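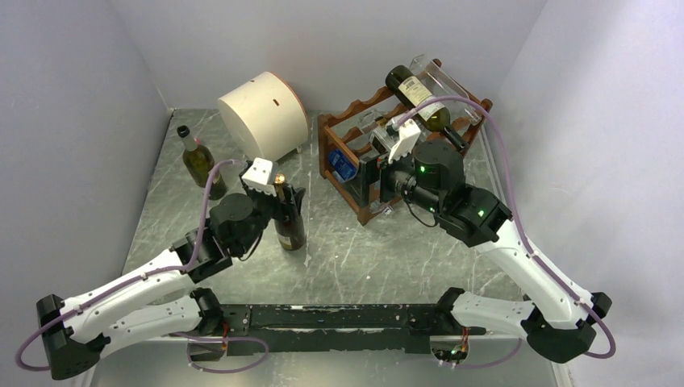
flusen: I'd check the cable loop before blaming the gripper. Mine tugged at the wrist every time the arm went high, and it looked just like a bad finger.

Tejada45: OK, but I've swapped cables twice now. The left one grips a bottle neck fine cold, then starts slipping after 162 cycles. I log it, so yes I'm sure.

ploveser: Slipping that late is heat. Drop the grip current and let it rest.

flusen: Disagree – less current on glass just means it slips sooner. Pads first! Wipe them with alcohol every 400 picks.

Tejada45: I've been wiping them maybe once a month, oops.

Beverley Treloar: Re-zero both arms after you touch the pads, too. I skipped that and the right one kept closing 7 mm shy of the rack.

ploveser: Still say heat. Feel the housing next time it slips.

Tejada45: Fine, pads tonight, then I'll run it 45 minutes and check the housing.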